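Research > Home and Everyday Life > Working Papers > Section 4

214 shares | 3 comments

4. The bed as a sorting table

When we began the Piltetthorpe household study, we had supposed (rather innocently, looking back) that small belongings would be sorted where they were kept, at the desk or beside the toy shelf. The diaries told us otherwise. Again and again people carried their odds and ends to the bed, spread them over the covers, and put them into whatever shallow box was at hand. Of the 1220 diary entries we collected, 91 mention a bed used in this way, and many of those entries are among the longest and fondest in the whole collection.

It is easy to see the appeal once you have tried it yourself. A bed is wide and soft, nothing rolls very far, and you can walk up to it from more than one side. A box lid does nicely as a tray, too, with walls high enough to hold small things and low enough to reach over. In Figure 1 a white lid with a mint-green rim lies open side up on flowered bedding, with pink-handled scissors on the bedspread and a long wooden desk farther back in the room. 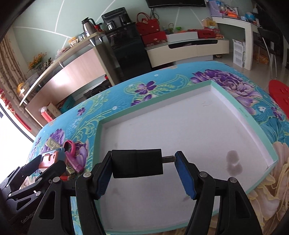

Why would a family choose a lid over a proper storage bin? Most of our diary keepers liked being able to see everything in it at a glance, and several wrote that a deep bin only hid the trouble until the next time somebody needed a battery.

Figure 1. Box lid on a bed, with the living area beyond.

We should say a word about patterned bedding, which came up far more than we had expected and which we have grown quite attached to as a subject. Diary keepers in Irkeck complained that hair clips and game pieces vanished among printed leaves and petals, and one February entry describes a whole evening spent patting down a quilt for a single earring. A plain-bottomed tray takes care of a good deal of that bother, and small pieces can be carried off all together when bedtime comes.

4.1 Mixed contents

The second matter is what ends up in the box. Our coding scheme, borrowed from the earlier Ferkdale work and patched by us as we went along, had 3 classes: playthings, household supplies, and electrical bits. We had hoped each container would fall more or less neatly into one of them, and of course hardly any did! The box shown next is a fair case of the mixture, holding a black toy car tipped on its side, a toy figure with a bright pink body, and a white power adapter with its two flat prongs showing, all sharing the same shallow space.
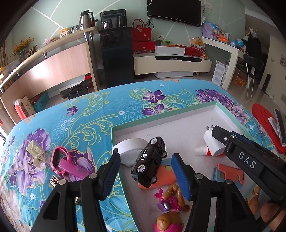

Myrtle Nakamura, reading a draft of this section, objected that we were wrong to treat such a box as unfinished sorting, and that in her own house the mixed box was the final stage and had been for years. We have come round to her view, and the class "mixed, settled" was added to the scheme before the Pruitt diaries were coded.

Comments (3)

orla_b: We have a shoebox lid like this and it lives under the bed. My mother had one as well, full of buttons and fuses.

T. in Irkeck: Did you ask how long the mixed boxes stayed mixed? Ours has gone through two house moves.

quiltandkettle: Lovely to see the earring story in print. Please tell us whether she found it.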